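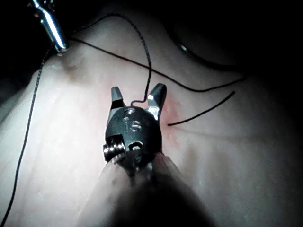

String is where most of my optimism about household robots goes to die. I spent the spring and a good bit of August looking at jobs that involve cord, thread, laces and drawstrings, and I kept running into the same trouble: the stuff won't hold a shape, and the machine has to pick it up anyway. Stitching has the worst of it. In Figure 1 the two jaws are wide open with nothing between them, and there's black thread wandering over the pale tissue on more than one side, one piece of it ending in a little hooked bend just by the base of the jaws. Which bit do you grab? A person who sews would have an answer before they'd finished looking. Every system I tried had to stop and work it out, and a fair number worked it out wrong.

I should say why I'm starting with sutures in a paper that's meant to be about mending and tidying. When I tell people that robots can't yet tie up a bin bag, the usual reply is that they already do surgery, so surely a bin bag is easy. I don't think that follows. Much of what gets called robotic surgery is a person steering very good tools, and what I care about is what the machine can do once the person lets go of the controls. Thread is a fair place to compare the two worlds, though, as the basic moves (find the end, grip it, pull it through, don't lose it) are the same ones you need for a loose button.

### 4.2 What I asked the machines to do

The household tasks were run at our bench in Flullstead and the shop-floor ones at the Brurnevden repair unit, where they mend workwear and canvas covers and were kind enough to let me get in the way. I used 5 tasks:

- picking up a dropped thread from a flat cloth
- pulling a drawstring back out of a hood
- threading a lace through one pair of eyelets
- tying off a sack
- sewing on a button (shank type, large, I'm not cruel)

Each task was tried 12 times on each of 2 arms, one fitted with the Prakaro fingertips and one with plain parallel jaws. An attempt counted only if no human touched the cloth, the cord or the arm from start to finish. I was strict about that. It's very tempting to give a lace a tiny nudge and tell yourself it would have gone in — I caught myself reaching for it more than once.

### 4.3 How it went

Sack tying was the pleasant surprise. Both arms managed it often enough that the people at Brurnevden stopped watching, and I took that as a compliment. The cord there is thick and stiff, and the neck of the sack gives you something to pull against.

Dropped thread was miserable. Against a plain cloth the camera found it quickly, but thread doesn't lie flat all the way along, and a jaw that's a hair too high closes on air. Black on pale is about as kind as it gets for contrast, and I'd still expect trouble with the layout in Figure 1, where one length lies close to an instrument tip and the surface underneath has a wet sheen to it. Shiny spots were a nuisance on our bench as well. Polished jaws throw bright glints, and our segmentation liked to call a glint a thread.

The button got as far as 3 finished attempts across both arms, and I wouldn't wear any of the shirts.

The drawstring taught me the most. The plain jaws beat the Prakaro tips on it, which annoyed me at first — the tips are soft and grippy and were meant to help. Once they had hold of the cord, though, they wouldn't let it slide, and pulling a drawstring is mostly a matter of holding on loosely. We changed the grip force between moves, in the manner of the Paulauskas controller, and that closed most of the gap.

### 4.4 Can they do it yet?

For the thick, stiff end of the work, yes, and I'd happily leave one tying sacks while I had my lunch. For anything finer than a bootlace I'd say no, at least without somebody standing by. What I'd like to try next is letting the arm use a second tool to pin the thread down before it grips, as I do at home with my thumb. The bench has been rewired for it and the first runs are described in Section 5.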